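Gripper check, Pletari fingers vs. the old Lavex set

Finger pads seated: OK. Love the ribbing on these!
Wrist camera tight: OK
E-stop reach: OK, tested twice
Grip force set to 30: OK (Hamdia Ambaye wanted 84, I said no way, not on clear plastic)

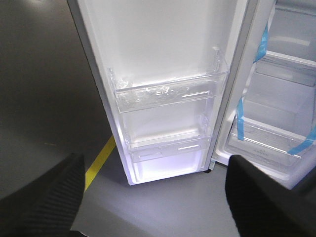

Fridge door clearance: OK, but go slow near the bottom corner, it's close to the floor.
Blue tape on shelves and drawer: still on, please peel before the drawer runs.
Plastic film in door bin: take it out first.
Cable slack: redo, I don't love it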